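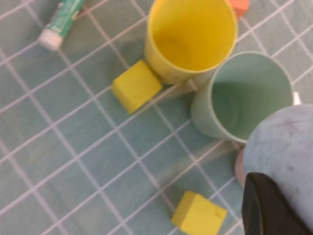

Why Do Things Have the Shapes They Have?

Have you ever picked up a plastic cup and wondered why it's narrow at the bottom and wide at the top? Maybe not! Most of us just fill it with juice and drink. But somebody had to decide on that shape, and once you start looking at the ordinary things on a table, you'll find that almost every one of them has a little story to tell about how it's meant to be used.

The cup that gets wider as it goes up

A shape that gets narrower toward one end is called tapered. Yellow cups, green cups, paper cups at a birthday party, they are very often tapered, and there's a clever reason. Tapered cups fit inside one another. You can slide one into the next and the next, and a whole tower of them takes up hardly more room in the cupboard than a few cups would. Try that with two straight-sided cups of the same size and you'll get stuck right away, because the bottom of one is just as wide as the opening of the other.

The wide opening is also friendly to pour into (and to drink out of, of course).

The block that stays where you put it

A cube has six flat faces, all the same size, so whichever way you set it down, it sits flat. That's why blocks are so good for building. A foam block is a nice one to learn with, too, as it's light and soft and doesn't hurt much when your tower lands on your foot. If you squeeze it gently and let go, it springs back. Foam is full of tiny bubbles of air, and you're really squeezing those.

The stick that likes to roll

Now for a glue stick. Its shape is called a cylinder, and it's a bit of a two-in-one shape. Stand it up on its flat end and it stays put. Lay it on its side and give it a small push, and away it goes, maybe all the way to the edge of the table and under the couch, where glue sticks seem to love to live.

The cap has a job as well. Glue dries out when air gets to it, so press the cap on firmly when you've finished sticking. 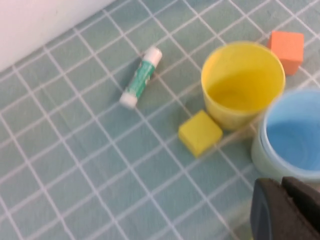 Try it yourself: the squares game

For this one you'll need a cup, a small block, a glue stick with its cap on, and a tablecloth with squares on it. If you don't have one like that, a big sheet of paper with lines drawn across it will do very well.

1. Put all your things on the same line at one end.
2. Give each one the same gentle push with one finger.
3. Count how many squares each one traveled, and write it down.
4. Now lay the cup on its side and push it again. Watch closely! It won't go straight like the glue stick. It curves around, with the narrow end on the inside of the turn.

Do each push 3 times if you have the patience, and see whether your numbers come out the same.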